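終わらない戦争のセーブデータ　『Medavano』ターン3462の現在地

特集／ストラテジー

朝、起きる。歯をみがく前にメールを見る。「あなたのターンです」。件名だけで本文なし。これがもう何年も続いている。

『Medavano』はPresariが出したターン制の海洋ストラテジーで、発売当時の評価はまあ、そこそこ。港を建て、船を出し、隣の国の関税に腹を立てる。派手さはない。戦闘は地味、音楽はループが短い、チュートリアルは途中で説明をやめる。なのにまだ遊ばれている。それも、同じひとつの試合が。
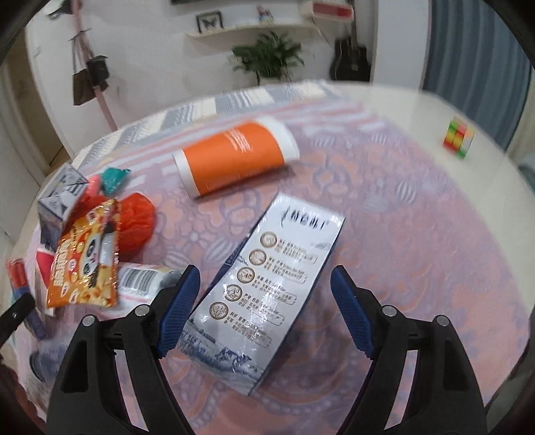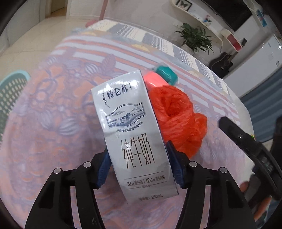

その試合の名前は「Plidaletti」。マップ名がそのまま試合の呼び名になった。群島のマップで、中央に大きな内海、そのまわりに細長い島がぐるっと並ぶ。取材時点でターン3462。入稿のときにはもう進んでいるはず。参加者は入れ替わりを含めて620人を超えた。同時に席につけるのはもっとずっと少ないので、ほとんどの人はどこかで国を誰かに譲り、去っていったことになる。

で、これが面白い。面白いのだけど、説明がむずかしい。以下、締め切りの許すかぎり書く。

メールで回す、という古い作法

まず仕組みから。『Medavano』の対戦は基本、非同期。自分の番に命令を出して保存し、ファイルを次の人に送る。次の人が開いて、命令を出して、保存して、送る。碁の郵便対局と同じ。発売時には公式の対戦サーバーもあったのだが、早々に閉じた。理由は発表されていない。人がいなかったんだろうと思う。筆者も当時つないでみて、ロビーに自分だけ、ということが何度もあった。

公式が閉じて、残ったのがファイルの手渡し。最初はみんな本当に手で送っていた。添付して、宛先を間違えて、古いファイルを上書きして、謝って、巻き戻す。この「巻き戻す」が揉める。ひとつ前のターンに戻ると、そこで見た情報はどうなるのか。霧の向こうの艦隊を見てしまった人は、見なかったことにできるのか。できるわけがない。

そこで出てきたのがKneath。有志が作った中継ツールで、セーブファイルを預かり、順番を管理し、次の人に通知を出す。それだけ。画面は灰色、ボタンは小さい、日本語は文字化けする。国名に漢字を入れるとたまに保存に失敗するので、日本勢はだいたいローマ字で国を名乗っている。でもこれがなかったら、Plidalettiはとっくに終わっていた。

Kneathの偉いところは履歴を全部残すところで、誰がいつファイルを開き、いつ返したかがわかる。開きっぱなしもわかる。持ち時間という考えかたはない。催促の機能もない。掲示板に「そろそろどうですか」と書き込む人がいるだけ。冬になると進みが早くなり、8月はほぼ止まる。

最初の戦争、というか関税

序盤の話。残っているログを読むと、はじめのころの参加者はかなり真面目に勝とうとしている。当たり前だ、ゲームなので。内海の北側に軍港を並べた国があり、南側に穀倉地帯を押さえた国があり、その間に小国がたくさん。教科書どおり、北が南に攻めこむ。

ところが届かない。『Medavano』の船は補給がきつく、内海のまんなかで食料が切れる。切れると艦隊の士気が落ち、士気が落ちると船が勝手に最寄りの港に入る。最寄りの港は中立の小国。小国は入港料をとる。とにかくとる。大艦隊が腹をすかせて入ってきて、言い値を払って出ていく。戦争のたびに小国が太った。

Presariがこの仕様を意図していたのかどうか。説明書には「艦隊は状況に応じて帰投します」としか書いていない。帰投というのは自分の港に戻ることだと思うのだが、ゲームの中では他人の港にも平気で入る。不具合だという人もいるし、いちばんよくできた部分だという人もいる。筆者は後者。修正パッチは出なかった。

ともかくこれで、大国が力で押しきる展開が消えた。代わりにはじまったのが関税の上げ下げ。地味。ものすごく地味。あるターンに塩の税率を少し上げる。次の国がそれを見て材木を上げる。その次の国が船を一隻だけ、意味ありげな場所に動かす。ファイルが一周するのに何日もかかり、その間みんな掲示板で「あの船は何だ」とやる。

筆者はこのころの掲示板のログを読んでいて終電を逃した。家で読んでいたので終電は関係ないのだが、気分としてはそれくらい。

90ターンの沈黙

中盤に有名な時期がある。掲示板では「凪」と呼ばれている。90ターンにわたって、どの国も宣戦しない、条約も結ばない、税率すら動かさない。全員が「ターン終了」だけ押して次に回した。

飽きたのか。筆者も最初はそう思った。でもKneathの履歴を見ると、ファイルはちゃんと開かれている。開かれて、しばらくして、返されている。すぐ返す人は少ない。つまり見てはいる。地図を眺め、他国の港を覗き、帳簿をめくり、何もせずに返す。

この時期の掲示板はほとんど雑談で、飯の話、引っ越しの話、別のゲームの話。新作の話題になると急に伸びる。「あっちが出たらこっちは終わりだね」という書き込みが何度もある。そのたびに終わらなかった。

凪が破れたきっかけは事故に近い。西の端の島国を引き継いだ新しいプレイヤーが、操作を間違えて灯台を売った。『Medavano』には建物の売却ボタンがあり、確認画面が出ない。出ないのである。ほんとうに出ない。灯台がひとつ消えて、そこを通る航路の船足が落ち、穀物の着く順番がずれ、東の都市で飢えの判定が出た。反乱。独立。国がひとつ増えた。

ここからがすごい。増えた国にはプレイヤーがいない。AIが動かす。『Medavano』のAIは評判が悪い。条約を結んでは破り、破った翌ターンにまた申しこんでくる。人間同士が慎重に黙りあっていた海に、これが放りこまれた。全員が一斉に動きだした。ログの量が急に増えるので、スクロールバーでもわかる。

巻き戻しを求める声はなかったのか、とよく聞かれる。あった。灯台を売った当人がまず言いだした。が、返事がつく前に次の人がターンを終えて回してしまい、その次の人も回してしまい、なし崩しに正史になった。当人はその後もしばらく続けて、いまは国を譲っている。島にはあとから灯台が建て直されている。場所が一マスずれている。

国を譲るときの手紙

Plidalettiには引き継ぎ文書という習慣がある。Kneathにはファイルと一緒にメモを添える欄があって、もとは「次どうぞ」くらいのことを書く場所だった。それが、国を譲る人が後任に向けて長文を書く場所になった。

許可をもらっていくつか読ませてもらった。内容は本当にばらばら。帳簿の読みかたを延々と書いたもの。隣国の性格を書いたもの。「北の港の倉庫は絶対にさわるな、理由は忘れた」というのもある。後任はそれを守っていて、その次の人も守っていて、倉庫には今も中身のわからない積み荷が入っている。開ければわかる。開けない。

個人的に好きなのは、ずっと負けていた国の文書。何をやっても裏目に出た、という話が順番に並んでいて、最後に「船の名前は変えないでほしい」とある。船は沈んだり造られたりするので同じ船はもう残っていないのだが、新しく造るたびに同じ名前がつけられている。自動命名だと別の名前になるから、誰かが毎回手で打ちこんでいることになる。

こういうのはゲームの機能としては何もない。得点にもならない。勝利条件の画面を見ると、Plidalettiの順位は相変わらず出ているし、首位の国もある。ただ、勝利条件の最終ターンはとうに過ぎている。初期設定の上限を超えると、このゲームは「結果が確定しました。続けますか？」と聞いてくる。「はい」を押すと続く。以来、一周するたびに誰かがこの画面で「はい」を押している。

処理が重い、という問題

いい話ばかりでもない。重いのだ、とにかく。ターン3462ともなるとセーブファイルが膨れあがっていて、開くのに時間がかかる。筆者の古いノートではコーヒーをいれて戻ってきてもまだ読みこみ中だった。原因ははっきりしていて、沈んだ船の記録がぜんぶ残っている。いつ、どこで、何を積んでいたか。ゲーム内で参照する場所はない。ないのに消えない。

消すツールは作れる、と有志の間では言われてきた。実際、試作もある。沈没記録だけを抜いて保存しなおすと、ファイルは見違えるほど軽くなる。でも採用されていない。投票になって、割れて、流れて、また投票になって、という繰り返し。反対する側の言い分は、記録を消すと乱数の並びが変わるかもしれない、というもの。技術的にどうなのかは筆者にはわからない。たぶん、そこだけの話でもないのだと思う。

もうひとつ、動作環境。今のOSだと起動時に音が出なくなることがあり、回避するには設定ファイルを手で書き換える。フルスクリーンにすると端の島が見えなくなる。端の島の国を持っている人には深刻で、長いことウインドウ表示で遊んでいるという。掲示板に手順がまとまっているのだが、これが書き足しに書き足しを重ねて、順番どおりにやると途中で矛盾する。筆者は二度やり直した。下のほうに書いてある手順から先にやるのが正解。

『Medavano 2』のこと

続編の話もしておかないといけない。『Medavano 2』はPresariからちゃんと出ている。知らない人が多い。グラフィックは立体になり、海に波が立ち、灯台は夜になると光る。売却には確認画面が出る。

出来は悪くない。むしろ初心者にはこっちを勧める。補給は自動化され、関税はスライダーでまとめて動かせて、対戦は同期式で一晩で決着がつく。艦隊はちゃんと自分の港に帰る。気持ちよく勝てるし、気持ちよく負けられる。

Plidalettiの人たちも一度はこぞって移った。Kneathの履歴にその跡が残っていて、発売の時期だけファイルの動きが止まっている。で、戻ってきた。マップは続編にも収録されているのだが、島の並びが整理されて、内海が少し狭い。補給が届いてしまう。届くと戦争が終わる。終わると、次の晩にまた一から。

それはそれで楽しいんだけどね、と掲示板には書いてあった。そのとおりだと思う。筆者も2のほうはまだときどき起動する。夜の灯台がきれいなので。

参加するには

興味を持った人のために、実際的なことを。

まず本編を手に入れる。ダウンロード版は今も買えるし、セールになるとかなり安い。体験版では対戦ファイルが開けないので注意。追加マップ集はいらない。Plidalettiは本編に入っている。

次にKneathの登録。招待制ではないが、申請してから返事が来るまで間がある。遅いと感じても再申請しないこと、列の最後に回される。登録すると空いている国の一覧が見られる。一覧は空のことも多い。空だったら待つ。待っている間は観戦ファイルが落とせて、自国の霧が全部晴れた状態で眺めることができる。ただし観戦ファイルは何周か遅れのもの。今の配置はわからないようになっている。

席が空いたら、前の人の引き継ぎ文書を読む。読んでから開く。逆にすると、たいてい何かをさわってしまう。最初の数ターンは何もしないで返すのが無難で、掲示板でもそう勧められている。あと建物の一覧で右クリックしないこと。売却が近い。

小国から始めるのがおすすめ。大国は引き継ぎ文書が長すぎて、読みおわる前に番が来る。小国なら港がひとつ、船が少し、あとは入港料。腹をすかせた艦隊が来るのを待つだけでも、けっこう忙しい。

途中でやめるときは、やめると書く。それだけ守れば誰も怒らない。黙って消えた人の国はしばらくAIに渡り、AIが何か条約を結んで破り、それからまた一覧に戻ってくる。そういう国を引き取るのが好きだという人もいて、「荒れ地もの」と呼ばれている。荒れ地ものを立て直した記録だけを追いかけて読んでいる観戦者もいるくらいで、これは筆者もまだ全部は読めていない。

取材中に来たターン

筆者もこの原稿のために席を取った。南の小さな島。港ひとつ、桟橋、倉庫、船が少々。引き継ぎ文書は短くて、「魚がとれます。東の人は親切。西の人はもっと親切なので気をつけて」。

東の人とは塩を交換している。西の人からは毎ターン条約の申しこみが来る。中身がだんだん良くなってくる。最初は通行権、次に通行権と材木、今は通行権と材木と、使っていない灯台の貸し出し。貸し出しなんて機能はゲームにないので、口約束だ。断る理由が見つからない。だから怖い。受けるなと掲示板で古参に言われ、別の古参には受けろと言われた。どちらも西の人と国境を接している。

内海には今、北の艦隊が出てきている。補給が切れるころあいで、最寄りの港はうち。入港料の設定画面を開いたまま原稿を書いている。前任者の設定はずいぶん安い。上げていいものかどうか。上げると、たぶん次は東の港に寄る。東の人は親切だが、そこまで親切かどうかはわからない。

編集部から催促が来た。ゲームのほうも通知が来た。今夜のうちにターンを返す。入港料は据え置きにして、西の人には返事をもう一周だけ待ってもらうことにした。

『Medavano』
開発・販売：Presari
ジャンル：ターン制海洋ストラテジー
対戦：ファイル交換による非同期対戦（Kneath使用を推奨、動作は自己責任で）
備考：起動時の音の問題については掲示板の手順書を参照のこと。下から読むこと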